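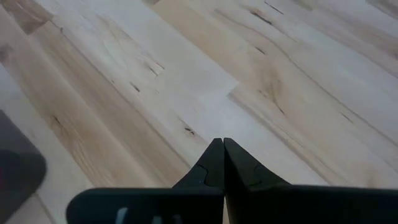
Oksana Savchuk had not been back to the Dmytriv house since April. The kitchen was the last room left to clear. She started with the table, a big light one made of joined planks, some of them cream and some closer to tan. One very pale plank ended in a sharp corner point, and as a child she used to put her finger there while her aunt Ustyna measured flour. She put her finger there now. Then she went to find the cups.

They were in a drawer with the string and the candle ends. She tipped them out on the wood and carried the plant in from the hall.

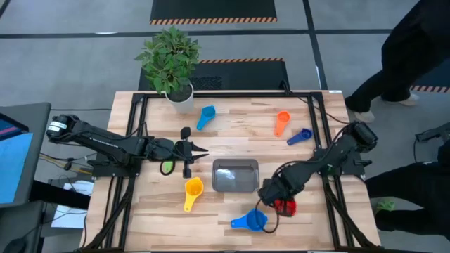 Page 26

Bohdan came in with two boxes and set them by the door.

"Which ones do you want?" he said.

She looked at the plastic cups. The light blue one had stopped next to the white pot. The orange one was farther off, with the dark blue one near it.

"The orange," she said. "She used that for sugar."

"And the plant?"

"It goes to Rhonda. She asked."

He picked up the gray tray and turned it over. There was nothing written on the back. He put it down again and went out to move the truck, and Oksana sat and waited for him.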